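FOR IMMEDIATE RELEASE

Birex Comics to Publish Complete Prorkano in Hardcover and Digital Editions

First volume reaches comic shops in December; orders open to retailers today

DOLAN, July 1, 2022. Birex Comics announced today that it will publish the complete run of Prorkano, the long-unavailable adventure series, in a restored hardcover edition and a matching digital edition. The first volume will go on sale in comic shops in December and in bookstores the following month.

Prorkano ran for 74 issues and has never been collected in full. A partial paperback set went out of print before the series ended, and later issues have been available only as back issues. The Birex edition will reprint every story in its original order, with all covers, letter columns and the two short backup features that appeared in the second year.
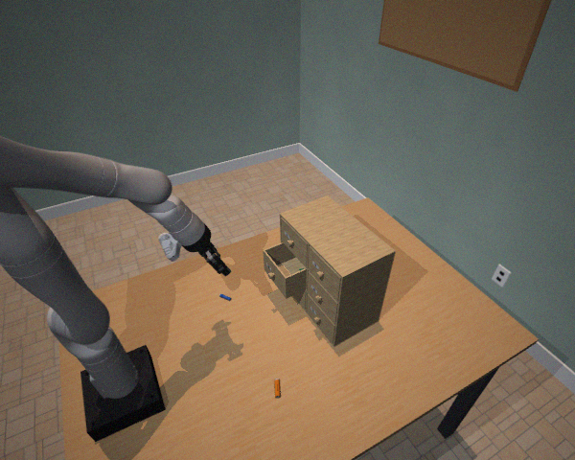 Robot arm at a wooden table. Computer rendering.

Volume One runs 551 pages and covers the opening storyline through the end of the Salt Road chapters. It is printed at the original trim size on uncoated paper, with a sewn binding that allows double-page spreads to lie flat. The hardcover has a cloth spine and a printed case, and will be sold without a dust jacket.

Restoration has been carried out at the Birex production office in Dolan. Original art was used where it could be found. For the remaining pages, the staff worked from printer's film and, in a small number of cases, from clean copies of the published comics. Coloring follows the first printings. Where a first printing contained a known error, such as the swapped captions in the ninth issue, the correction is listed in the notes at the back of the book.

Lettering has been left as it first appeared. Birex considered resetting the dialogue for the digital edition and decided against it after tests on phones and tablets showed the hand lettering to be readable at normal zoom.
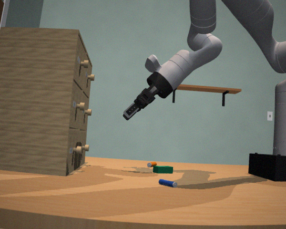
The digital edition will be sold as single issues and as complete volumes, and buyers of the hardcover will receive a download code printed on a card inside the back cover. Files will be offered in two common formats, free of copy protection. Single issues will be released in groups over the weeks following the first hardcover's on-sale date.

Each volume will also carry a section of supporting material. In Volume One, this includes the original series proposal, penciled layouts for the first three issues, and a reader's index to characters, ships and place names. The full index, to be completed in the last volume, currently stands at 1533 entries. Birex will post corrections to the index on its website between volumes and will fold them into later printings.

Advance pages were sent this spring to a group of retailers and longtime readers, whose comments helped settle the paper stock and the order of the backup features.

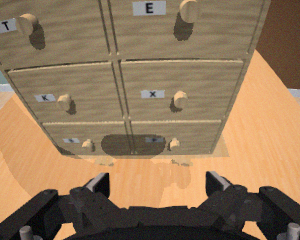

One reader wrote that the color on the harbor pages finally matched the copies bought off the rack, and asked that the letter columns be kept next to the issues they came from instead of being moved to the back. Birex has adopted that suggestion. Several retailers also requested a plain spine design that would look consistent when the volumes are shelved together, and the final design reflects their preference.

Distribution to comic shops will be handled by Prurix under the existing agreement between the two companies. Prurix has confirmed that 295 shops have asked to take part in the launch program, which includes a signed bookplate, a counter display and a free sampler comic reprinting the first issue. Shops not yet enrolled may join through their regular Prurix account until the order cutoff shown on the solicitation form. 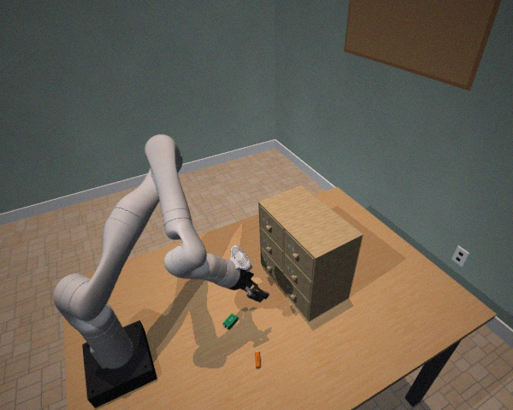 ORDERING AND AVAILABILITY

Prorkano: The Complete Series, Volume One
Hardcover, 551 pages, full color
On sale: December, comic shops

Retailers may place orders through Prurix beginning today. Copies damaged in shipping will be replaced if reported within two weeks of delivery. Libraries and schools may order directly from Birex at the standard institutional discount. Review copies will be provided in digital form on request, and a limited number of printed copies will be set aside for print publications.

Volume Two is in production. Its contents and on-sale date will be announced separately.

ABOUT BIREX COMICS

Birex Comics is an independent publisher of new and classic comics based in Dolan. Its list includes monthly series, original graphic novels and archival collections.

Media requests should be directed to the Birex Comics press office.

###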